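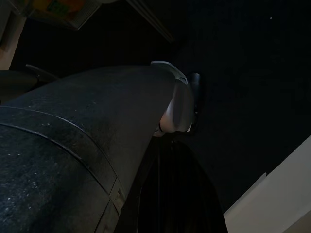 idalina_c
Ours has started stopping dead halfway through a reach, fault 226 every time, and I'm going spare! Second time since May. The arm powers up fine, does its homing, then locks with a clunk (horrible noise). I've been blaming the pale grey joint housing, the one with the little black cylindrical bit on its side, and my money's on a bad connection in there.

fliapis
226 on our Krawczyk was the brake. Don't go pulling connectors yet.

idalina_c
But a brake wouldn't come and go, would it?

glo_macedo
Ours did, for weeks. Then it dropped 116 mm with my hand underneath. Isolate it and prop the arm first, please!

fliapis
What Glória said. Ring Pedau after.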